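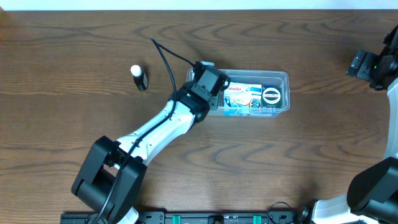 Vusura Puts Its Tabletop Packing Cell on a Service Schedule, and Asks Buyers to Doubt It

DARKDALE, August 14, 2018 - Vusura today released the setup and upkeep routine for its two-arm tabletop cell, the small unit it uses to sort pharmacy goods into plastic containers. The company is making no claim that the cell runs itself.

"I have read plenty of announcements that say a robot needs no attention," said Hildegard Seidel, who heads service at Vusura. "I have yet to meet that robot. Ours needs a person with a hex key, and the price of that person should be in your budget before you sign."

Both arms stand at a black rail fastened to the table, and green clamps are fitted along the rail. Under the new routine, the clamps are checked by hand at the start of each shift. Rail screws are checked every 70 hours of running time. After any clamp is moved, the arms must be taught their pickup points again, even if the shift looks minor.

The cable to the wrist gets its own page. It has to be long enough to loop freely when the arm reaches across the table, and a long loop can snag on a bottle or the lip of a container. Vusura tried shorter cables in January and went back to the long ones after 2 connectors pulled loose. Seidel does not consider the matter settled.

The routine draws on a service log of 2385 running hours at the company's Darkdale shop. The log lists 263 stops. Most were cleared by repositioning an item or reseating a gripper. The company has not tested whether those results would hold in a busier building, and it advises against assuming so.

Clear containers remain a sore point. Glare on the rim can throw off a pickup, so the routine calls for a lighting check whenever the table is moved.

Barrientos, which distributes the cell, will supply the printed routine and a spare clamp with every order. Repairs to wrist and base motors will be handled in Dallilness. Vusura is not quoting a turnaround time for them until it has one it can keep.

Service contact: Hildegard Seidel, Vusura, Darkdale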